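The Republic of Damasceno Would Like a Word

6 May 2023

I have a weakness for places that claim to be countries and can't get anyone to agree. Most people my age have taken up bread or cycling. I read the foreign ministry websites of republics that do not have embassies.

My current favorite is Damasceno, which declared itself independent from Lakilach a while back and has been waiting by the phone ever since. It has a flag, a coast guard (2 boats, one of them on loan), a national anthem with too many verses, and a port at Troketness that is the reason anyone bigger has started to care. Lakilach, for its part, says Damasceno is a province with a bad attitude. Its maps show no border at all. Its customs officers, who are practical people, stop your truck at the border anyway and charge you for crossing it.

In February the port lease came up. If you missed this, congratulations on your full and happy life. The short version is that a company called Pritero signed a deal to run Troketness for 99 years. Why always 99? I have asked this before and a reader wrote in to say that 100 would sound greedy. I suppose a landlord nobody recognizes has to be careful about appearances.

Pritero says it is a private shipping firm with no politics. It also opened a "cultural liaison office" up the hill from the docks, with a very large antenna. I am told the culture is mostly on shortwave.

What interests me is how the bigger governments talk about all this. They can't say "Damasceno" in an official statement, so they say "the authorities in Troketness," as if the place were run by a harbor master and his cousin. They can't sign treaties, so they sign "understandings." They can't send an ambassador, so they send a trade representative who happens to have been an ambassador in his last three jobs. Everybody in the room knows what everybody else is doing, and then the press release goes out and says there was a useful exchange on fisheries.

I read one of those statements three times over the weekend with a drink at my elbow, and I still could not find the fish.

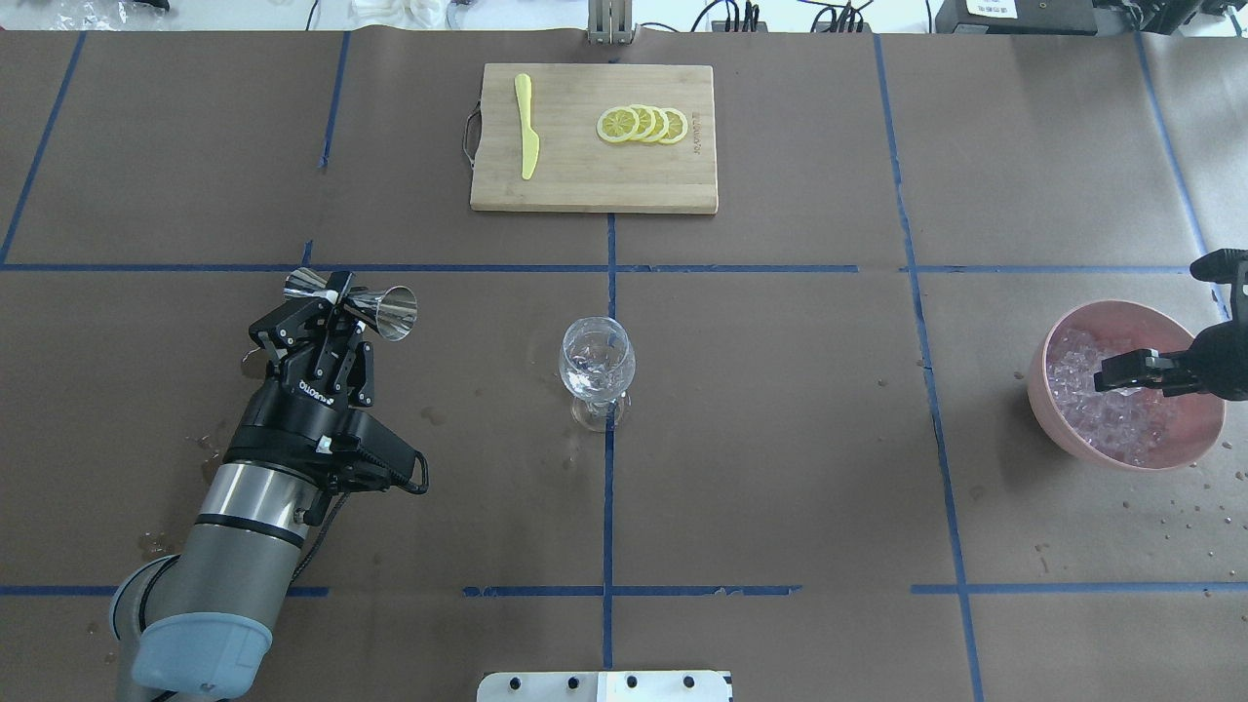 What Lakilach might do

The usual answer is "react strongly." I have been reading that Lakilach will react strongly for as long as I have been reading about Lakilach. So far it has recalled a consul, un-recalled him, and banned imports of Damasceno goat cheese, which hurt mainly the people of Lakilach who like goat cheese.

I used to think the cheese ban was the start of something. I changed my mind after looking at what they left alone. The power line still runs across the border. So does the phone cable. The ferry still sails, and the ferry company is owned by the Lakilach state railway, for reasons lost to time. You don't keep selling electricity to people you are about to invade, or at least you send a final bill first.

The part that does worry me is the garrison. Lakilach has moved 2,000 troops to the hill country south of the port and calls it a seasonal exercise. Which season, they haven't said. An army sitting in tents with nothing to do for months is a bad idea under any flag, and it only takes one bored lieutenant and one lost goat.

So should anyone recognize the place?

I go back and forth. Damasceno holds elections and the losers go home, more or less, and then write bitter newspaper columns. That is better than some full members of the club can manage. On the other hand, the minute one country says yes, Lakilach has to do something to save face, and those tents start to look less seasonal.

My guess is that the fudge continues. More understandings, more fish. The lease will run, Pritero will add a second antenna, and the customs officers will go on collecting at the border that isn't there.

A couple of you asked for a map. I started one, but I have to decide whether to use a solid line or a dotted one, and I already know I'll get mail either way. Dotted, probably. I'll put it up when I've finished the coastline.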